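Comms notebook, Nunness, April

Saturday, 9:40 a.m. Office quiet, good time to work through the caption problem. Carried over from the last entry: supporters on phones say they can't read the text cards we put out for the Harahap campaign. Opened the cards on my own phone at arm's length and on the old tablet. The heading is fine. The second line, pale gray on cream, is close to unreadable with brightness down. The Nunness name in the corner is worse, thin letters set too tight.

Tried three changes on the same card and saved each separately in the shared folder:
a) second line in dark blue, same size
b) second line in dark blue, one size up
c) white on near-black, name in capitals with extra spacing

(b) and (c) both read well on the phone. (a) is better than what we have but still small on the tablet.

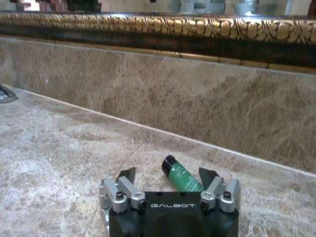

Card (c) is the one I would take further, mostly for the corner name. At thumbnail size the tight version turns into a smudge, and the spaced version still reads as a word. White, spaced capitals on matte black, the way GALBOT is printed across that gripper housing, is the look I was after. Need to watch the spacing: at the widest setting our name started to come apart into letters. Went back one step and left it.

Alt text next. The posts in the Domia queue for the coming stretch total 64. Went through all of them. Four had no alt text at all, and two had the file name pasted in. Fixed those six. A bigger number had alt text that just repeated the caption, which does nothing for anyone using a screen reader. Did not fix these today. Marked them in the queue with an orange tag.

Domia also cuts alt text on import if there is a line break in it. It keeps the first line and drops the rest without a warning. Workaround: paste as one line. Have reported it through their form.
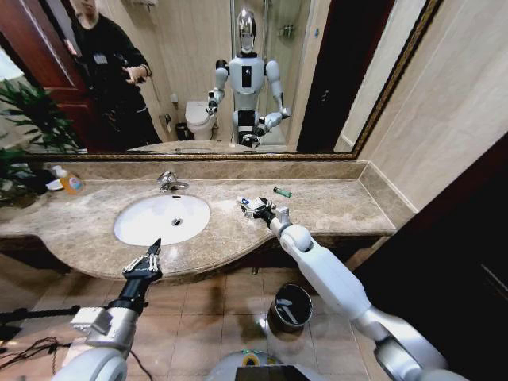

Photo checks before scheduling need to be a written step, and I have added one to the posting sheet. We look at the main subject and forget the background: screens left on, name badges, letters on a desk. Mirrors and windows go on the list too. The one with the gold-patterned frame over the sink shows a person in black holding a phone, and anybody in a reflection gets the same consent check as anybody standing in front of the lens. Small things on a counter, such as a lighter, should be looked at as well before a photo goes out under our name.

Wording on the sheet so far: "Check edges, check reflections, check anything with writing on it. If a face shows, find the form."

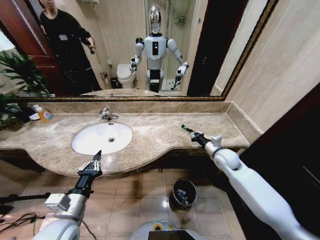

The form itself is out of date. It names two channels we no longer post on and leaves out the newsletter. Draft of a new version is in the folder, not approved.

Ultum numbers, short note. Video views look up on the last report, but Ultum changed how it counts a view, so the old and new columns can't be compared. Put a line in the report saying so. Link clicks are counted the same way as before and are flat.

To do:
- send cards (b) and (c) round for comments
- rewrite the orange-tagged alt text, oldest first
- chase the consent form
- ask Ultum if the old view count can still be exported

Stopped at 12:15.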